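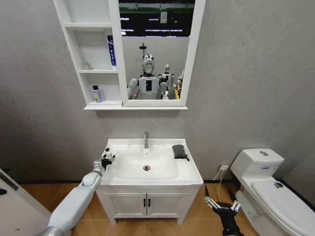 Atif Rind
Basketball Coach, Prendex Juniors

How to practise free throws on your own

You need a ball, a hoop and 22 minutes. Go after your main session, while your legs are tired.

Start one step in front of the rim and make five shots with one hand. Move back a step and make five more, then go to the line.

Line up your shooting foot with the middle of the hoop. Bounce the ball the same number of times before every shot. Bend your knees, push up and hold your follow-through until the ball lands.

Shoot in pairs and step off the line after each pair, as you would in a game. Write down your makes. Most of my under-16s start the season below 70 per cent and get past it by October.

If you keep missing short, use more legs. If you miss left or right, check your elbow.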